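Does the colour of a snack dish change how much people eat?
Student project report, Psychology and Everyday Life module, Ukville College

Why we picked this

Most of us had read somewhere that warm colours make you hungry. It gets repeated in magazine pieces, on paint company leaflets and in at least one of our own first-year handouts. When we went looking for where it came from, the trail was thin. Several articles pointed to each other, and two pointed to a study that was about lorry drivers' reaction times. So we started this project in September without much faith in the claim, and I should say that at the outset, as it may have coloured the write-up.

The claim usually comes in a strong form (orange and yellow make you eat more, blue and green make you eat less) and a weak form (strong contrast makes you notice food). We tried to test the strong form. The weak form is so vague that I am not sure what result would count against it.

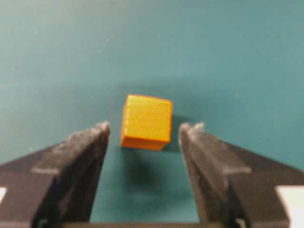 Fig. 1. Warm against cool: orange-yellow on teal-green.

What we did

We ran sittings in the common room at Ploslow Hall. In all, 162 students agreed to take part and 64 of them came to both sittings, which were a week apart. Only those who came twice are in the main results. Each person got 100 grams of plain salted crackers in either an orange dish or a blue one, and was asked to fill in a dull questionnaire about bus routes while they sat there. Afterwards we weighed what was left. At the second sitting they got the other colour.

We told people the study was about buses. In the exit form a fair number said they had guessed it was about the crackers, which is a problem. If you know someone is watching what you eat, you probably eat less of it, whatever it comes in.

The dishes were from the Ikonen range and were sold as the same size. They were not quite the same size. The blue one held slightly more when filled to the rim, so the same weight of crackers looked like a smaller helping. We noticed this after the first sitting and decided to carry on, as changing dishes halfway would have been worse.
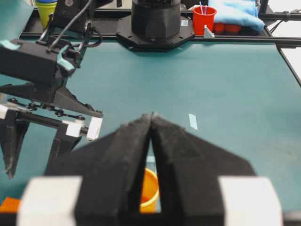
What we found

The average difference between the two colours was around 3 grams, with people eating a little more from the orange dish. That is less than one cracker. The spread between individuals was far bigger than that, and plenty of people went the other way. One person ate everything both times and asked for more.

It would be easy to write this up as support for the warm colour idea. The difference does point in the expected direction, and the poster version of this project says so. I was against that wording. A gap this small could come from the dish sizes, from the time of day (the orange sittings ran closer to lunch for half the group) or from nothing at all. We did not mix up the order properly either — people were put into groups by which corridor they lived on, and corridors tend to eat together.

Problems with the wider idea

Even if we had found a larger gap, I don't see how it would tell us much about colour in general. Orange dishes come in many oranges. The light in the common room is yellowish after four o'clock, and our blue looked nearly grey by the end. Studies that say "orange" or "green" and leave it there are asking the reader to fill in a lot.

There is also the matter of which results get passed on. A canteen that paints a wall and sells more soup will tell people about it. A canteen that paints a wall and sells the same amount of soup has just painted a wall.

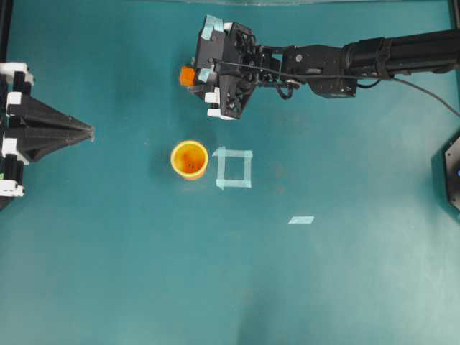 The group from Stirkholm, who read our draft, thought this was too harsh. They said a small effect in the right direction is still worth having, and that if a canteen serves hundreds of meals a day then even part of a cracker each would add up. They also felt we had been too quick to blame the dishes, and that we should have filled both with water, measured the gap and corrected for it.

The point about measuring is fair and we should have done it. I am less sure about the rest. A tiny effect multiplied by a lot of people only matters if the tiny effect is there, and we have not shown that.

If we ran it again

Same dish, painted two colours, by the same hand and with the same paint. Order decided by coin toss. Both sittings at half past two. A food that people like slightly less than crackers, so fewer of them finish the lot. And the poster should be written after the report.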